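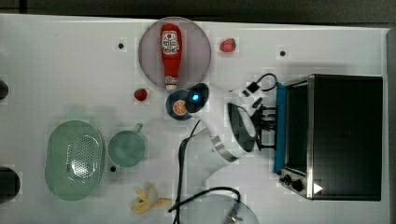

Minutes of the Ultlow Community Kitchen August Meeting

The meeting opened a few minutes after seven, once everybody had found a chair and a cup of tea. Szabolcs Major was in the chair and Fatima Ekwueme took the minutes. Szabolcs welcomed the three new faces and thanked them for giving up a warm evening. The minutes of the July meeting were read and agreed, with one correction: the bread comes from the bakery on Londen Street and has never come from the supermarket.

Matters arising

The side door still sticks. Fatima has spoken to the landlord twice and was promised a carpenter before the fall suppers start. The borrowed soup kettle has gone back to Wurnach with our thanks and a jar of plum jam, which we hear was very well received.

The fall suppers

Most of the evening went on this, and happily so. Szabolcs reminded us that we served 400 suppers last season, and that the last two evenings were so full that people ate standing in the hallway (very cheerfully, it must be said). After a good deal of talk it was agreed to hold two sittings, at half past five and at seven, and to see how that goes for the first month before deciding on anything more.

The menu took longer. There was strong feeling for keeping the bean stew, and equally strong feeling that we have all eaten enough bean stew to last us a while. It was settled that the stew stays on every other week, with a chicken and rice dish in between and a vegetable bake always on offer. Fruit will be put out at both sittings. Fatima asked that we go back to one big bottle of ketchup per table – the little packets end up all over the floor and she is the one who sweeps.

The children's table was a great success in spring and will be back, closer to the kitchen this time so that the smaller ones can be served first.

Money

We have $2,000 in the account. The new refrigerator will cost $300 after the discount, and the purchase was approved with all hands raised. Szabolcs will order it and arrange for the old one to be hauled away. Sales of the recipe booklet have been slow over the summer, as they always are, and the remaining copies will go on the table by the entrance when the suppers begin. It was agreed to leave the price alone.

Any other business

One of our new members offered to bring her accordion to the first supper and was accepted on the spot. A question was raised about parking at the second sitting, and Szabolcs will ask the church next door whether we might use their lot. There was also a long and very pleasant discussion of tablecloths, which reached no decision and will be carried over.

Actions

Szabolcs: order the refrigerator, speak to the church about the lot.
Fatima: chase the landlord about the door, print the new menu, buy ketchup.
Everyone: look at home for spare serving spoons.

The meeting closed at ten to nine. The next one will be in September, same room, and Fatima will bring the cake.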